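December 24, 2021

Entry for the vehicle equipment desk, Prindau office.

The morning was given to the tire pressure monitors for the trailer fleet. Alfredo Manalo brought the Relten kit in from the yard and reported that the receiver had again lost two of the rear sensors on the long trailer, both on the left side. The readings came back when the trailer was unhitched and parked beside the truck. He has asked whether the signal repeater should be moved from the tongue to the underside of the frame. I have approved the change for one trailer only, and the result is to be written up before any other unit is altered.

Caradog Cadwaladr called from Buckley at ten. His drivers continue to object to the low pressure alarm, which sounds at every cold start and then clears within a few miles. The threshold had been entered from the sidewall figure and not from the load table. Mr. Cadwaladr was asked to correct the setting on all units in his charge and to confirm in writing. He was civil about it, though plainly tired of the subject. So am I.

The supply of sensor batteries was reviewed. An order for 40 was placed with Votonix in July, and 15 remain on the shelf. Bahman Mirzaei believes the draw is too high for the mileage covered and suspects that caps are being left on wheels in storage, where they go on reporting. He will inspect the storage row after the holiday.
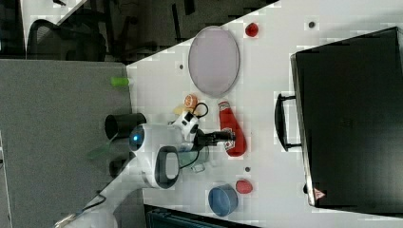
Raffaele Marino submitted his draft of the fitting instructions in the early afternoon. It is sound but long. The section on valve stems should come first, as rubber stems are not approved for the heavier caps and the fitter must know this before opening the package. I returned the draft with notes and asked that the torque figure be given once, in one place.

Man-sik Yeo has agreed to cover the desk until the new year. He has the keys to the parts cage and the list of open claims. The Buckley claim is the only one that cannot wait, and the form for it is signed and in the tray.

Left the office at four. Light snow on the yard, and the long trailer still reading low on the left.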